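November, Flellona bench notes — hand-held gripper comparison

Back on the curved fingers this morning, after a whole afternoon yesterday with the straight Stemus pair, and wow, what a difference on cloth. I'd half expected the two sets to come out even. Same handle, same camera height, same recording settings for both, so it should be a fair go.

Ro-un did the first block of pick-ups and I did the second. We kept to soft things only: tea towels, a pillowcase, the light blue cloth. The straight fingers want to come down nearly vertical or they push the fabric along in front of them. With the curved ones I can come in low, almost skimming, and the pads still meet before the cloth bunches up. Tally for the curved pair was 169 good grasps with 11 misses. Straight pair had 18 misses before lunch and we stopped counting after that, so I need to redo it properly before anyone quotes me.

Most of the curved misses were on the first approach to a new pile. Da-eun reckons I close too early when the fold I'm after is hidden behind the left finger, and having watched a few back I think she's right. Slower close tomorrow. 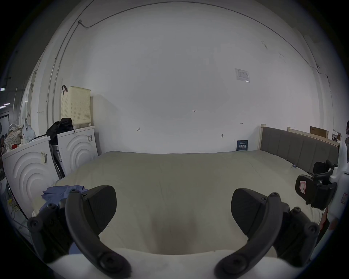
Curved fingers over the comforter, blue cloth near the left one.

View from the handle camera is the bit I'm most pleased about. Both pads stay in view with plenty of bedding between them, and I still get the headboard and the back wall for tracking. My worry was that a big pale comforter and a plain white wall would give the tracker nothing to hold on to, but there's enough clutter along the left side (washers and everything piled on them) that it should have corners to lock onto. Want to compare drift against a run facing the wall square on, where it'll have much less to work with.

Controller: swapped the Zinetti trigger board for the Koo one at around 2 pm. Much nicer feel! The Zinetti has a dead patch at the start of the pull, so you squeeze and squeeze and then it all arrives at once. The Koo starts moving straight away and I can hold a half-closed position without my finger cramping. It does read slightly open at rest, so zero it before every session — I forgot once and had to bin the run.

Still to do:
Redo the straight-finger count with the Koo board fitted, otherwise the comparison is crooked.
Check the screws on both fingers after each block.
Try a thicker pad on one side only. Ro-un has a strip of the grey foam left over.
Ask Da-eun for the drift script, the newer one that plots by colour.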